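Minutes of the Adding Machine and Typewriter Circle, spring meeting

I took the notes again, so if you said something clever and it isn't in this, please come and complain at the next one. We had 24 members in the room, our best turnout since we moved to the hall in Skolmont, and we ran out of chairs before we ran out of coffee.

Minutes of the last meeting were read and passed with one fix. I had written that the Prado key-driven adder was made with a brass case. It's nickel over steel, as three people told me at once, and I've changed it in the book.

Old business first. The Dudek listing adder we bought from the estate sale is back from the machinist. He freed up the carry mechanism on the two highest columns and made a new pawl for the third. The bill was $980, which made a few of us gulp – we had set aside a bit less than that – but the motion to pay it in full passed with only one vote against. (That was me. I wanted to ask for an itemized bill first. I lost, and the check has gone out.)

We still don't have a ribbon that fits it. The spools are narrower than anything in our parts drawer. One member thinks a cash register ribbon could be trimmed down, and he's going to try it on his own machine before anybody touches ours. Please don't ink the Dudek by hand in the meantime!

Next came the patent reading project. We've now been through 10 of the drawings in the Prado folder and written them up. The hard part is still the serial numbers, because the early machines have a number stamped under the base and a different one on the carriage rail, and we can't agree on which one to list. I said list both. Somebody else said that would make the index a mess. We talked about this for far too long and ended up listing both, with the base number first.

A letter came in from a family in Brotdale who have a time recorder that belonged to a grandfather's lumber yard. The dial is cracked and the bell is missing, and they want to know if it's worth saving. We all said yes, of course we did. Two members will drive out and take a look, and I'm to write back and set up a day.

New business. The fall show will be in September again, same hall. We agreed on 4 tables for adders, with the typewriters along the back wall where the outlets are bad anyway. Anybody bringing a machine over forty pounds should say so ahead of time so we can find a cart. The lending shelf was discussed too. Five books are overdue and one of them is mine, so I'll keep this paragraph short.
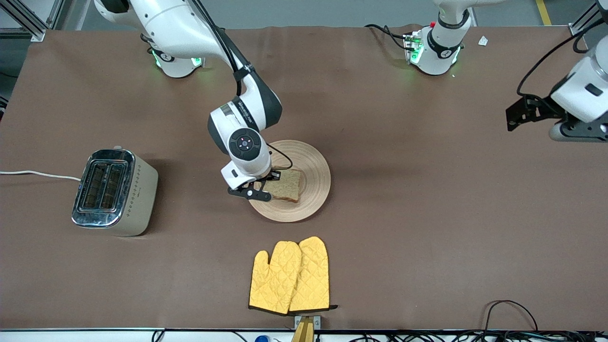 SKOLMONT, March 10, 2003

Dues are payable now for the year, same amount as before. Cash or check is fine.

We voted to keep the newsletter on paper for one more year. Several of us would be happy to get it by e-mail, but the fold-out drawings don't print well at home, and those are the part people save.

Under open floor, a member showed a stylus adder he'd picked up in a box of sewing things. It has no maker's name on it and the stylus is gone. He'd like to hear from anybody who has seen one with the result windows below the slots. I have a feeling there's one in the old Prado catalog, and I'll look.

Motion to close was made and seconded, and then we stayed another hour trying out the Dudek. It adds. The total key sticks a little.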